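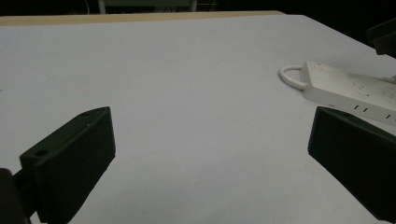

Library > Preprints > Manipulation software

6 min read

4.2 Grasp-state estimation

The Lavero planner receives a grasp state from Sterow, our perception module, at every control step. Sterow sees only the wrist view, so both fingers are nearly always in the image and cover part of the object. We therefore mask the fingers before segmentation and pass the remaining pixels to the contour stage.

Figure 7. Wrist view with the gripper open. The right finger overlaps part of a white power strip on a white tabletop.

Low contrast between object and table was the main source of error. On the Proma set of 1000 images, the masked pipeline labeled the grasp state correctly in 91 percent of cases. Most of the remaining errors were light objects whose outline broke up near a finger – the planner then read a closed grasp where there was none. Cables were a second problem: the contour stage often split them from the body they belong to.

We added a hold rule in May. A change of state is accepted only after 6 consecutive control steps agree. The rule delays the release signal slightly, and we did not tune it per object.

Shares: 7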